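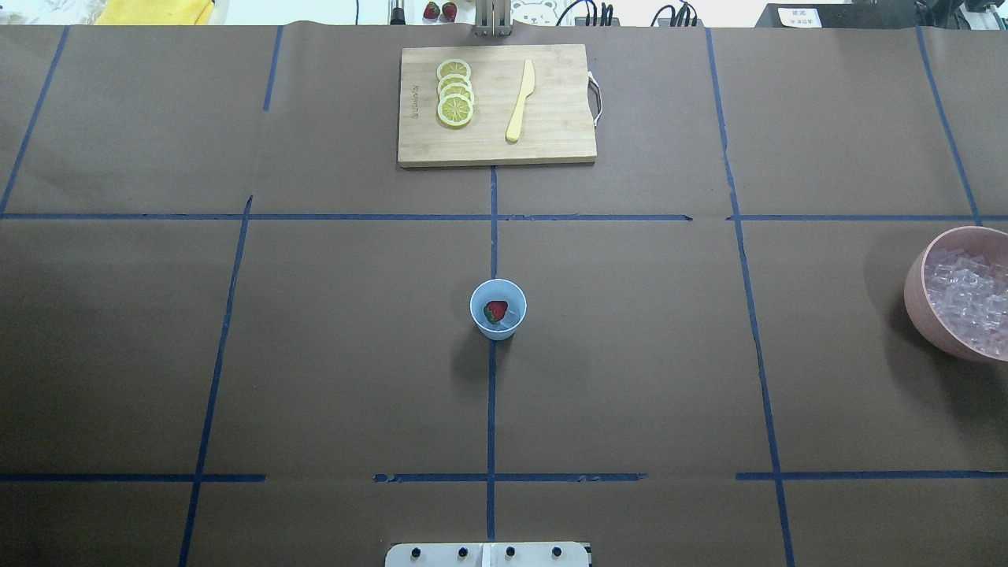
*Big table, brown paper down, blue tape marking the sections.*

11/26/20

Long day with the bookbinding glue tests and I want to get it written down before I forget which pot was which. Faizal Osman has been asking (very patiently, bless him) whether we can stop using the Nisley paste on the heavier covers, and I think the answer is yes, but only if we are all willing to slow down a bit.

I made up the wheat paste first thing, 10 parts water to 2 of flour, and let it stand until after lunch. It was lovely – smooth as custard, no lumps at all, and it brushed out on the Jugah cloth without soaking through to the right side. The Nisley, mixed the way it says on the tub, went on faster and grabbed faster, and that is exactly my trouble with it. I had one corner down crooked and by the time I'd noticed there was no shifting it. With the wheat paste I could slide the board back where it belonged and carry on with my tea.

Opened and closed the Wullance sample 100 times this afternoon, both covers, with the wireless on for company. The hinge on the back board has gone a little soft but the front is as good as it was this morning. I'd like somebody with fresher hands to do the same on the other one, and please write down how it feels as well as whether it has split, as the feel went off long before I could see anything wrong.

Grain direction again! I cut two of the grey boards the wrong way of the grain and they have already started to bow. I've pencilled an arrow on every board left in the stack, so do look for it before you cut, and if you find one without an arrow, bend it gently both ways and add one yourself.

The Ludness ledgers are still the big job hanging over us. Roughly 3000 pages across the lot, and the sewing is sound in most of them, so I'm hoping we can get away with new spines and a bit of mending at the corners. The oldest one smells of somebody's pipe, and I've grown rather fond of it. They want them back in January and I've told them the end of the month.

Still to do: more linen thread (the thicker one), wash the wide brush properly, ask Faizal if he'll try the paste with a drop less water. My two test covers are under the weights by the window – please leave them be until I've had a look at them.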